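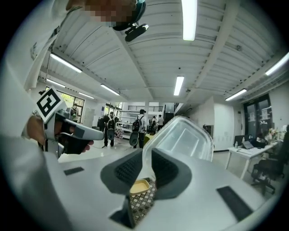

Small food containers on an open lattice rack: how should they be arranged?

Asked August 6, 2025, in Household Storage

Our office in Undar recently revised its shared kitchen procedures. Staff members bring lunch in small rectangular plastic containers, some clear and some yellow, and these are placed on a brown rack with an open diamond and square pattern. The rack has a raised rim with rounded corners. The written procedure states only that containers are to be "returned to the rack," and the results vary a great deal from one day to the next.

I would appreciate guidance on two points. First, should shallow containers be set down open side up or turned over after washing? Second, is it acceptable for a container to rest partly on the rim when the rack is crowded?

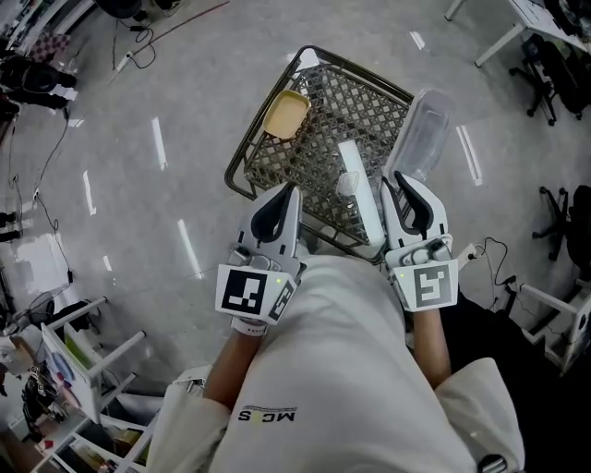

The yellow ones are shallow enough that they tip when one side sits higher than the other, and the clear ones slide against them. We keep lids in a separate drawer at present, although several colleagues have asked that each lid remain with its container.

Answer 1 (accepted, 8 votes)

Containers that have just been washed should be turned over, with a gap left between them. An open lattice allows water to drain, so a tray or towel must be kept underneath. Once dry, they may be stored open side up and nested by size.

No container should rest on the rim. If the rack is full, remove the dry pieces first. At the Grekberg site we handle 131 containers in a normal week, and the following order has worked well for us:

1. Clear the rack completely each morning.
2. Place the shallow containers along the long sides.
3. Place the taller containers in the middle.
4. Stand lids on edge at one end.

Lids may be kept with their containers only after both parts are fully dry. A closed container that still holds moisture will develop an odor. Please also confirm that the rack stands level.

Answer 2 (2 votes)

We use the Faka divider set. It cost more than expected and two of the dividers do not fit a rack with rounded corners, but the lids stay upright. Check the measurements before ordering.
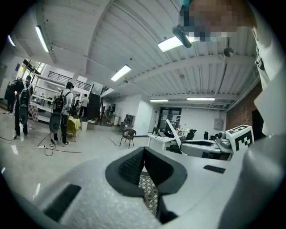
Badawi replied that dividers should not be necessary on a lattice surface, provided that the lids are sorted by size before they are put away, and asked whether the drawer in the original question is deep enough to hold them on edge.

This page has been viewed 383 times.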